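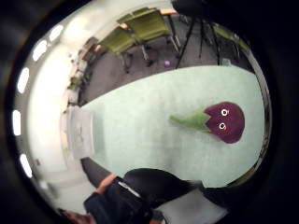 4. Lining Up the Two Views

We come now to the part of the software that took us the longest to get right, and which we suspect will be of most use to readers who want to build something like it at home in their own labs. The planner described in Section 3 expects a single, tidy story of where the hand was at every moment. What we have on disk is two stories, told by cameras that don't share a clock, don't share a lens, and don't always agree about what they saw. Turning the two into one is the job of a small program we call Elldale, written for the most part by Jianhua Kang over a long February and then patiently taken apart and rewritten by Kirsty Waaka.

4.1 Reading the hand-held view

The camera on the hand-held tool has a very wide lens, and straight things in the room come out as arcs. Our first version flattened every frame before doing anything else with it. This felt like the proper thing to do, and it made the pictures much nicer to look at, but the flattening stretched the outer ring so badly that the tracker kept losing its grip on ceiling lights and chair legs, the very things it needed to hold on to when the hand was close to the table. We now leave the frames as they are and put the lens model inside the tracker instead. Each point is lifted to a ray as it is found, and all later steps work on rays.

The tracker keeps at most 1000 points alive at a time. When the count drops, new ones are picked from whichever part of the view has the fewest, with a mask over the region taken up by the tool itself. We would like to spend a moment on the mask, as it caused a good deal of grief. Points on the tool move with the camera and so look perfectly still, and a tracker that trusts still points will happily decide that the whole room is at rest while the hand is halfway across the table. Weidong Guo drew the first masks by hand. The current ones are grown from a short calibration clip and checked by eye before a batch is run.

A plain, evenly colored work surface is hard on this kind of tracker. There is very little on it to follow, and most of the useful points end up out past its edges, in the part of the view where the lens bends things the most. 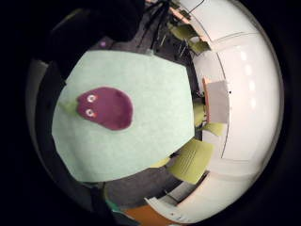

Figure 3. Wide-angle view from the hand-held tool, before any lens correction. The eggplant shape with its googly eyes shows against the pale green surface; chairs and a white wall lie beyond.

For the object we use a separate and much simpler path. A color model finds candidate regions, a small network scores them, and the winner is passed along as a center, a long axis and a confidence. We don't try to recover the full pose from the hand-held view alone. Kęstutis Strazds made a brave attempt at it, using the eyes to settle which side of the eggplant was up, and it was a lovely piece of work that we still hope to return to — but it depends on the eyes being in sight, and we wanted a method that would put up with an eggplant lying face down.

4.2 Reading the fixed view

The second story comes from a camera that stays put. Its lens is much kinder, and the black-and-white markers on the cube above the hand give us a pose directly whenever at least one face can be read. 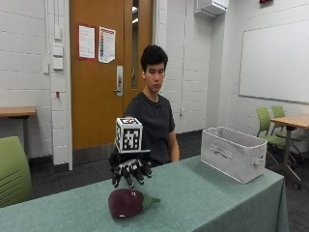

With two faces in sight the answer is steadier, and the solver joins their corners into one problem instead of averaging two separate poses. With only one face, there are sometimes two poses that explain the corners almost equally well, and picking the wrong one makes the hand appear to flip over between frames. We keep both candidates and let the motion from the hand-held tracker decide between them. If the two candidates are still tied after 10 frames, the stretch is marked as unknown and the planner never sees it.

The offset from the cube to the fingers is measured once per mounting and stored with the recording. Please do this every time the plate is taken off and put back! We skipped it once, and Ilaria Fabbri lost the better part of an afternoon to a grasp that landed beside the object, with nothing whatever wrong in the code.

4.3 Joining the clocks

Neither camera starts when it is told to. We match the turning speed of the hand as seen by the tracker against the turning speed of the cube, slide one along the other, and take the best fit. A recording needs some real wrist motion in it for this to work, so we ask the operator to roll the hand 3 times before reaching for anything. Slow, careful operators turned out to be the hardest to align. For recordings where the fit has no clear peak, Elldale writes a warning and stops, and the pair is set aside for a person to look at.

Contact: Bruvedero Lab, attn. Ilaria Fabbri | © The authors | Back to top
Shares 10 | Comments 3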